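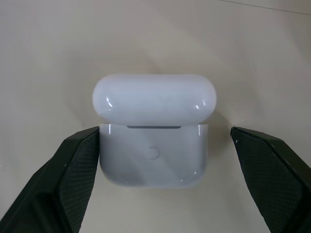 White earbud case with the lid open

Reading time: 3 minutes

Search the help pages Search

Decals silvering on a gloss coat, is it my varnish or my water?

Posted by tailwheel_dud

Hello to all. I am building a small trainer aeroplane in 1/72 from Prindetlow and I have a problem with the decals. English is not my first language, so please excuse if some words are wrong.

I painted the model with white acrylic, three thin coats with the airbrush. After this I waited until Friday and put one coat of Clornell gloss varnish with a wide brush. The surface looked shiny to me. Then I put the decals in water for 60 seconds each and moved them into place with a soft brush. When they were dry I could see silver areas under the clear film, mostly on the wings where there are raised rivets. On the fuselage it is less bad, but the long red stripe has two patches near the tail.

I have used 4 drops of decal softener on the worst one and it made no difference. The tap water in Dudidstead is very hard and leaves white marks in the kettle. Can this be the reason? I would like to save the decals which are already on, as the kit has only one sheet and I can't find another one.

My paint shade is number 909 from the club chart, in case the paint is important.

Posted by rivet_counter_north
Member, 2,636 posts

The silver colour is air. The film is lying on top of small bumps and the air stays below it. A brushed gloss coat can look shiny and still have brush lines in it, so I think the varnish is the first thing to check. Hold the wing under a lamp at a low angle and look along it. If you see lines, you have your answer.

To save the decals on the wing, I would do this:

Take a new sharp blade or a fine needle and make several very small holes in the silver area. Don't cut lines, only holes. Put softener on it with a small brush and leave it alone. The film may wrinkle and look terrible. Do not touch it while it is wrinkled, it is very weak then and it will tear. Come back the next morning and look again. I have had to repeat this more than four times on old decals with thick film, so one try is not enough to judge.

When you are satisfied, wipe away the dried softener with a damp cloth and seal everything with varnish. Try it first on a decal which is under the wing.

For the next model, spray the gloss in two light coats and leave it a full day between them.

Posted by khondokar_hobby_bench

Mine did the same. I used floor polish and it was ok after.

Posted by slowbuilder

I agree with most of the long answer but I want to add something about the water. Hard water does not make silvering in my experience, but it can leave a pale ring around the decal when it dries, and on a dark colour this looks similar. On your white wings you would hardly see it. I use distilled water from the car shop, one bottle lasts me a year.

Also please check which softener you have. Some bottles are only for helping the decal to slide and stick, and the stronger one is sold separately. I bought the wrong one from the Khondokar shop twice. If yours is the mild type, it will do almost nothing on raised rivets.

With the red stripe I would be more careful. Red film from Prindetlow is thin and can bleed a little when the softener is strong. Thin it half and half with water and work on one patch at a time.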